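Last updated: July 9, 2025
Reading time: 3 min
Print this page | E-mail this page

Washing new dark cottons before first wear: salt, vinegar or neither?

dulta_dyer
I have a batch of new black and charcoal cotton to wash before it goes into normal use. The usual advice is a cup of salt or white vinegar in the first wash to "set" the dye. My understanding is that neither does anything on factory-dyed cotton. Has anyone tested it?

Chantal Wong
Your understanding is correct for reactive dyes. Salt is used in the dye bath to push dye out of the water and onto the fibre, before the alkali stage forms the bond. Once the goods are finished there is no bond left to form. What comes out in the first few washes is loose dye that was never fixed and should have been rinsed off at the mill. Vinegar matters for acid dyes, which are used on wool, silk and nylon. On cotton it mainly lowers the pH of the rinse.

pandgate26
Disagree in part. A lot of cheap black is direct dye or sulphur dye. Direct dyes are held weakly and salt in the water does slow the bleed while the item is in it. I have seen a clear difference between two jars.

Chantal Wong
In the jar, yes. The effect ends when you change the water. You have delayed the bleed by one wash. If the item is direct dyed, a cationic fixative is the thing to buy.

dulta_dyer
Useful. The load is mostly jersey, plus some underwear still in the packet. I would like to do it in one go if possible. 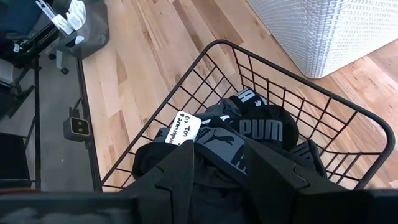
Dark load, before sorting.

Biljana Spahić
Take everything out of its packaging and read the fibre labels first. Elastane in waistbands does not like 60 degrees, whatever the cotton around it will stand. I ran the same question in April with black cotton offcuts from one roll, 15 pieces in three sets: plain water, salt, vinegar. Each piece was washed at 40 with a strip of white cotton pinned to it. After the first wash I could not sort the strips by treatment. After 7 washes none of the sets was staining the white at all.

pandgate26
One roll is one dye. If that roll was reactive your result says nothing about direct black.

Biljana Spahić
Agreed, and I did not know the dye class. It does match what the original poster is likely to have bought, though.

cai_valley
Two points from running a shared laundry. Our water in Cai is hard, and detergent dose made more difference to greying than any additive. Also, much of what people call fading is surface abrasion: broken fibres scatter light and the cloth looks paler with the dye still in it. Turn things inside out, fill the drum properly, and keep the spin down.

Cludgate
Fill the drum properly? I was always told to leave it half empty for darks so they rinse better.

cai_valley
A hand's width at the top is enough. A half-empty drum drops the cloth further on each turn and you get more wear.

Cludgate
My machine's manual says half load for the delicates programme.

cai_valley
For delicates, follow the manual. This is cotton jersey.

dulta_dyer
Plan so far: 30 degrees, inside out, liquid detergent for darks, extra rinse, no salt, no vinegar. White strip in with the load to check for bleed. If it is still picking up colour on the third wash I will try fixative on one item and report back.

Chantal Wong
Sound. Use undyed cotton for the strip. Polyester will stay white and tell you nothing.

pandgate26
I would still put salt in one jar and plain water in the other before ruling it out. It costs pennies.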